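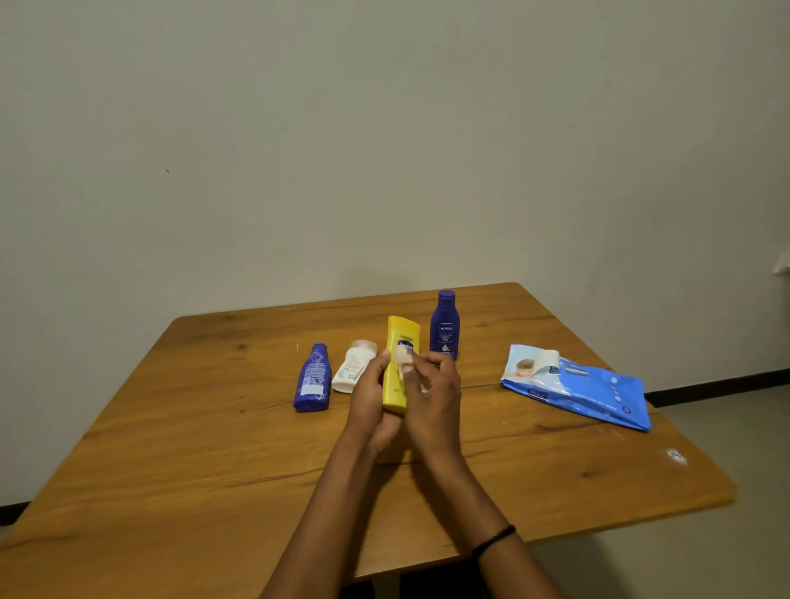
Last modified: June, 14:20

The bottle set is the third group of objects in the Mestcombe recordings, and the first where both hands have to do different jobs at once. One hand holds the yellow lotion bottle by its lower part and keeps it upright. The other works with the fingers. In the earlier groups I could get away with one hand doing everything and the other resting on the table, and the policy learned exactly that, including the resting.

I record with a head camera and bare hands. The alternative is the teleoperation rig at Grilladcombe, where the operator drives both arms with a pair of leader handles and sees what the robot sees. I have used both for the same tasks and they fail in different places.

Teleoperation gives joint angles and gripper commands that can be replayed directly. It is slow. A bottle that takes a person four seconds to pick up, turn and set down took me 40 seconds through the handles, and most of that was spent getting the wrist to an angle the arm could reach. There is no force feedback on our handles, so soft plastic gets squeezed until it bows. The policy copies the squeeze.

Hand demonstrations are fast and look natural, and the motion has to be retargeted afterward. My hand has more ways of holding a small part than a two-finger gripper does. Pinching something near the top of a bottle between several fingers has no direct equivalent, so the retargeting step (a package called Peng, which we maintain badly) picks two contact points and discards the rest. When the fingers cover the thing being pinched, the contact points are a guess. I now try to keep the thumb side toward the camera. I forget often.

The set currently stands at 578 episodes by hand and 200 by teleoperation. I trained on three mixes and ran each one for 43 trials on the real arms at Flivholm. Hand data alone reached the correct bottle nearly every time and then closed the gripper too high. Teleoperation data alone grasped well but hesitated on approach, with the same small corrections I make when I drive. Pretraining on the hand data and finishing on the teleoperated episodes was better than either, and that is what I am keeping.

Some notes on the table layout, mostly for my own use:

Two dark blue bottles are in the set, one of them a small NIVEA body milk. An instruction that says "the blue bottle" is ambiguous and should be thrown out at annotation.

The pack of baby wipes is also blue, and lies flat. It stays in as a distractor. Its lid flap pulls the grasp detector away from the bottles if the flap is up, so record it both up and down.

Labels turned backward are fine. I want some bottles showing their small print, as a policy trained only on front labels looks for the logo and stalls without it.

Start each episode with the hands out of view, then bring both in. Trim at the first contact -- the trimming script still gets this wrong when the sleeve or wrist enters early, so check the first second by eye.

Next are pump dispensers, where the press has to go straight down and the bottle slides if the supporting hand is late. I expect to need the handles for most of those. The retargeting code has no notion of pressing, only of closing, and I have not decided whether to add it or record around it.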